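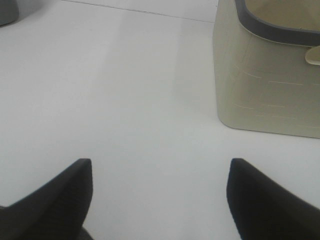
Wrist cam: auto exposure fights the bin detector on a white table
Forum: Perception and Calibration

zinarden_ops
Sep 29, 2024
Running the Sakus detector on the wrist stream, 400 recorded approaches to a beige bin with a gray rim. Recall is 86 percent. Nearly all the misses come when white tabletop fills most of the view. Auto exposure meters on the table and the bin wall loses contrast against it. The rim survives, the wall does not. Exposure is on the driver default. Has anyone locked it per phase of the approach?

hauser_k
Lock it once at startup and leave it. Per-phase switching costs you frames while the sensor settles, and your timestamps drift on some drivers.

flesham
Disagree with locking. It works until the room lights change. Set a metering mask instead. The fingers sit in the same two lower corners at any given opening, so mask them out. Two matte black wedges pull the average down and the controller overcompensates.

hauser_k
A mask indexed on gripper width is one more thing to keep in sync. When width feedback lags, you meter on a finger.

flesham
Then mask for fully open only. Nobody needs bin detection with the gripper closed.

zinarden_ops
We do, for place. The object is in hand at that point.

Gebhard Danzer
Before touching exposure, check what the detector is trained on. If the boxes include the rim, regress on the rim ellipse and drop the wall. We had the same wall contrast problem in January and the rim fit fixed it with no camera changes. Needs at least 3 visible arc segments or the pose is junk.

zinarden_ops
Close in, I only get the near corner of the rim. One arc.

Gebhard Danzer
Then fit from the standoff pose and propagate with forward kinematics – don't redetect close in.

hauser_k
Which assumes hand-eye calibration is good. Is it?

zinarden_ops
Last run used 28 poses. Will try the open-only mask first and rerun on the same set.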